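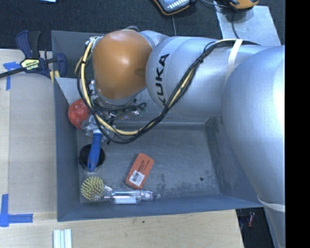

Cable bundle routed along a KUKA arm, with slack loop at the wrist, working over a gray metal bin.

Gwilliam Wrist Dress Kit for Bin Picking Arms
Part no. 2983
Sold by Dito

Overview

The Gwilliam dress kit carries power, signal and air lines along the outside of a small robot arm from the base to the gripper. It is made for arms that reach down into a bin or tote and turn the wrist a lot between picks. The lines stay in one bundle, held by soft straps on the arm links and by small ties in between. A free loop at the wrist takes up the motion of the last two joints.

Nothing is drilled or glued. The straps can be opened, moved and closed again, and the whole bundle comes off the arm in one piece when the gripper goes in for service.

What is in the box

Soft straps, white, hook and loop, in two lengths
Cable ties, black, 20
Bundle sleeve, split along its length, 800 mm
Strain relief bracket for the tool flange, with screws
Rub pads, self-adhesive
Marker flags for both ends of each line
Printed setup sheet

Cables, hoses and connectors are not included. The kit takes the lines you already run to your gripper. For arms with a longer forearm, order a second sleeve.

Setting up the dress

Move the arm to its service position, stop it and lock it out before you touch the bundle. Vent the air line.

Lay all the lines side by side on a bench and put a marker flag on both ends of each. Keep air hose to the outside of the bundle. It is the stiffest line and will push the others into a bad shape if it sits in the middle.

Connect everything at the gripper first. Screw the strain relief bracket to the flange and tie the bundle to it so that a pull on the bundle does not reach the connectors. Work back toward the base from there.

Leave 700 mm of bundle between the bracket and the first strap. This is the wrist loop. On most small arms it hangs as a wide curve under the wrist when the tool points straight down. Close the first strap on the forearm snug enough that it does not slide, but loose enough to turn the bundle inside it with two fingers. Put the next strap behind the elbow.

Add the ties last. Space them evenly, pull them by hand only, and trim the tails flush. A cut tail left long will scratch the next person's wrist and can catch on the bin wall.

Checking the loop

Take the lockout off and jog the arm in slow mode. Turn the last joint to both ends of the travel your program uses, then tilt the wrist both ways. Watch the loop, not the tool. It should open and close without going tight and without wrapping around the wrist cover.

Next, lower the gripper to the bin floor in each corner. The corners nearest the arm base are usually the worst. If the loop touches the bin wall, shorten it a little at the first strap and run the check again from the start. If it still touches, the joint limits in the program need to be narrowed. Do not fix this with more ties at the wrist.

Clamp the bin to the table before you do the corner check, and mark its position with tape. A bin that has moved changes the clearance on one side, and you will end up setting the loop for a position the bin is not normally in.

Care

Every shift: look at the loop with the arm stopped. Check for a slipped strap, a missing tie or a line that has worked its way out of the bundle.

Every week: wipe the bundle with a damp cloth. Open the forearm strap, look at the cable jackets under it and close it again. Shiny spots are early wear. Put a rub pad on the arm at that place.

Every month: check the screws on the bracket and replace any tie that has gone stiff or cracked. Listen for air leaks at the gripper end.

Do not use solvent on the straps. It ruins the hook side. Grease from the arm should be wiped off the same day.

Common faults

Gripper drops its signal at one wrist angle only. Usually a conductor broken inside the jacket, close to a tie. Replace the line and set the new tie a little farther along.

Air hose kinks when the tool tilts. The hose has rolled to the inside of the loop. Open the first strap, turn the bundle until the hose is outside again and close it.

Strap walks down the forearm. Clean the link and the inside of the strap. If the hook side is full of lint, replace the strap.

Bundle slaps the arm on fast moves. There is too much slack between the forearm and elbow straps. Pull the extra back toward the base, never toward the wrist.

Spare parts

Strap pack, white, mixed lengths
Tie pack, black
Sleeve, 800 mm
Bracket, Fleltano flange pattern
Bracket, blank, for drilling to your own pattern

The Fleltano pattern bracket ships with the kit unless you ask for the blank one. The older Bimusstead bracket is no longer stocked. Its screws fit the current part, but the tie slot is narrower, so change the ties at the same time.

Ordering

The kit ships from stock. Brackets drilled to a customer pattern are made to order, and the next batch is in October. Please send a drawing of your flange with the order.

Page last changed Aug 13, 2024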